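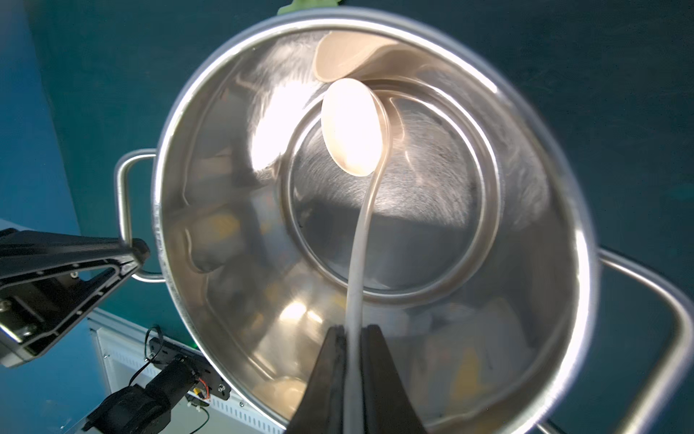 5.2 Grip loss during ladle retrieval

Of the 400 retrieval trials run on the Dumar cell, 131 ended in a fault. Most were stalls that cleared on a retry. The more serious group involved the wrist camera and the depth estimate it feeds to the Ollevex planner.

Figure 4. Two-fingered gripper at the ladle handle inside the steel stockpot, wrist camera view. A second arm is at the left loop handle.

Glare on the inner wall of the pot produced false depth points, and the planner placed the handle closer to the camera than it was. The fingers then closed high or missed. In four trials the fingers closed on the handle at an angle and the ladle turned in the grip as the arm lifted. The bowl caught under the rim and the pot was pulled toward the arm until the force limit tripped.

The limit was set too high. The stop came 600 ms after first contact, by which time the second arm had lost its hold on the loop handle. Testing was halted on 22nd October and the Risik controller logs were reviewed. We found that the contact check had been turned off in March, during calibration with the Stasiv test weights, and never turned back on.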